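Minutes of the Working Meeting on Garment Folding and Bed Layout
Wirerach House, upstairs meeting room, March, 2:00 p.m.

Present: Shufen Yuan (chair), Yulan Yan, Cuiping Liao, Zixuan Song (minutes)
Apologies: Chenxi Xie

1. Minutes of the previous meeting

Accepted with one correction. Under item 4, "pillowcases" should read "cushion covers". Cuiping Liao asked that the two be kept apart in the stock list from now on. Agreed.

2. Matters arising

2.1 The drawer labels ordered from Besson have been delivered. The adhesive holds on painted wood but lifts from the woven baskets. Baskets will get tie-on tags instead. Yulan Yan to cut the tags.

2.2 The Milholm rooms still have no agreed place for clothes that have been worn once and are not ready for the wash. Carried over to the next meeting.

2.3 The draft folding sheet was circulated before the meeting. Comments were received from Chenxi Xie in writing and are taken under item 4.

3. Stock list

3.1 The list now stands at 547 pieces across all rooms, bedding included. Zixuan Song reported that the knitwear section was entered twice in the first version and has been corrected in the second. The first version is to be deleted from the shared folder.

3.2 Cuiping Liao proposed splitting "tops" into shirts, knits and other. Shufen Yuan preferred to keep a single heading with a column for type, as the drawers are not divided that way. The column was agreed.

3.3 Storage bags: 300 remain in the cupboard at Baranon. No further order this season.

4. Folding on the bed

4.1 Yulan Yan presented the bedroom work. The bed is used as the folding surface in rooms with no table long enough for a full-length shirt. The mat stays on the mattress during folding. The quilt is not folded away first, and its border may show around the mat.

4.2 The two pictures are below.
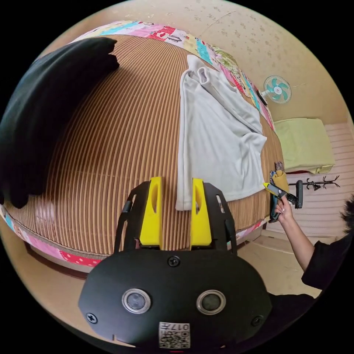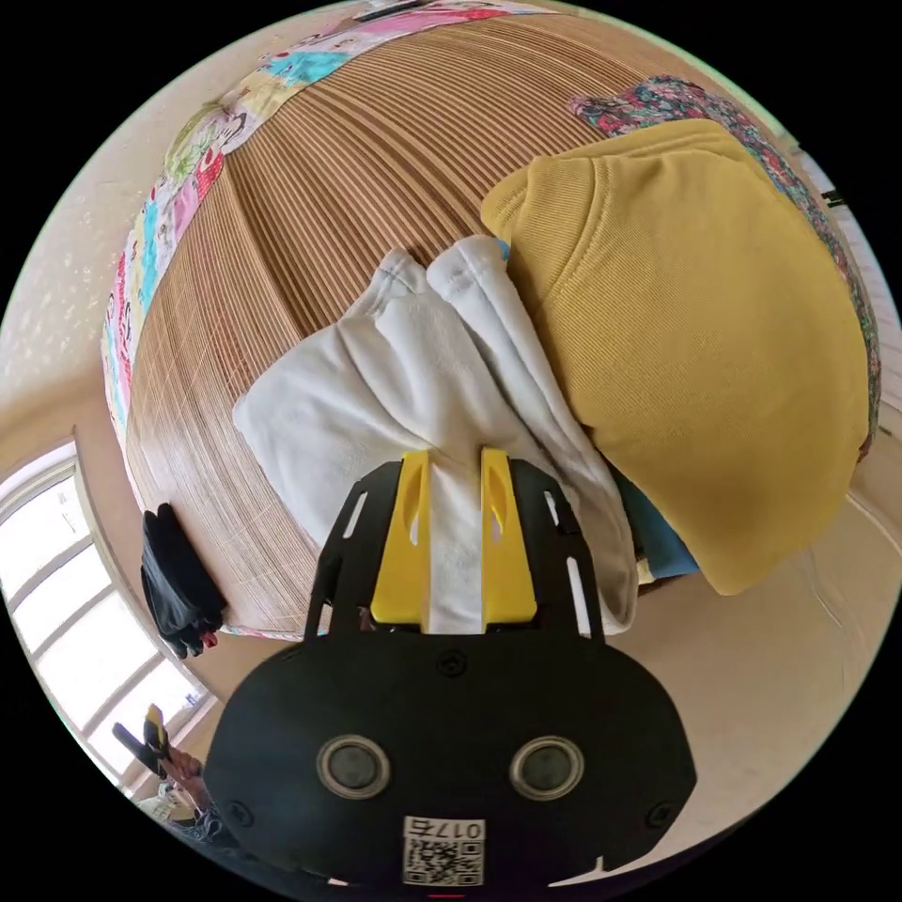 Item 4, bedroom work: white cloth and black cloth on the mat, patchwork at the edge of the bed.

4.3 Long white shirt. Discussion of whether the garment should be laid along the bed or across it. Yulan Yan favors lengthwise, collar toward the headboard, as in the first picture. Cuiping Liao noted that a lengthwise shirt leaves the person at the side of the bed reaching over for the far sleeve. Yulan Yan replied that the far sleeve can be brought in after the near one without moving the body of the shirt. The draft will keep the lengthwise layout.

4.4 Sleeves. The draft says "fold sleeves in" and does not say how far. Chenxi Xie's written comment asks for a fixed point. Agreed wording: the sleeve is brought straight across the back, then turned down along the side line, with the cuff kept flat and inside the hem. Cuffs that open out are to be smoothed before the body is folded.

4.5 Hem. Shufen Yuan asked whether the hem should be lifted from the middle or from both corners. On a soft mattress a lift from the middle lets the corners drag. On a hard table it makes little difference. The sheet will say both corners for beds and leave the table version as written.

4.6 Mat surface. The ribbed weave was discussed. Thin fabric catches slightly when it is pulled along the mat and less when it is lifted and set down. The word "slide" is to be removed from steps 3 and 8 and replaced with "lift and place". Zixuan Song pointed out that step 8 also refers to a board, which is no longer used. To be deleted.

4.7 Knitwear. The mustard-yellow knit in the second picture is folded and lies to the right of the white cloth. Cuiping Liao considers this too close to the working area, as a sleeve turned outward would land on it. Yulan Yan had no objection to moving finished pieces, but the foot of the bed is needed for the hem of a long shirt. After some discussion the following was agreed: finished pieces go off the bed where there is a chair or stand in reach — otherwise to the side away from the window.

4.8 Small items under larger ones. There is a patch of blue fabric showing beneath the yellow knit. Shufen Yuan asked that nothing be left under a folded piece when a pile is carried, whatever the item is. One line to be added to the sheet before "carry to drawer".

4.9 Dark garments. Black cloth is at the left of the mat in both pictures. Cuiping Liao asked for dark and white fabric to be worked in separate rounds on account of lint. Yulan Yan considers that separation on the mat is enough provided the white pieces are folded first. No agreement. Both orders to be tried in the Milholm rooms and reported back.

4.10 Coat rack and stand. The room has a black metal coat rack with curling hooks, next to the stand with the pale green folded cloth. The question was whether long shirts should be hung there and left unfolded. Shufen Yuan stated that hooks mark the collar of thin shirts within a few days and that the rack is for outerwear. Adopted as a rule for all rooms with hooks and no hangers.

5. Drawer depth

5.1 The shirt fold in the draft gives a packet that fits the Baranon drawers with the collar up. It does not fit the shallower Besson units, where the drawer front catches the top fold. Options are a third body fold or storing the packet flat.

5.2 Zixuan Song tried the third fold on heavier cotton and found that the packet springs open. Flat storage takes more floor area of the drawer but needs no change to the sheet. Flat storage agreed for Besson units only.

6. Any other business

6.1 Cuiping Liao asked who holds the key to the linen cupboard. Shufen Yuan holds it. A second key is to be left at the front desk.

6.2 Chenxi Xie has offered to redraw the sleeve diagram. Accepted with thanks.

Actions
Yulan Yan — cut basket tags (2.1); revise sheet per 4.4, 4.5, 4.6 and 4.8
Cuiping Liao — trial of both garment orders, Milholm rooms (4.9)
Zixuan Song — add type column (3.2); remove old stock list (3.1)
Chenxi Xie — sleeve diagram (6.2)
Shufen Yuan — second key (6.1); notice on coat racks (4.10)

Meeting closed at 3:25 p.m. Next meeting in the same room, date to be sent by Zixuan Song.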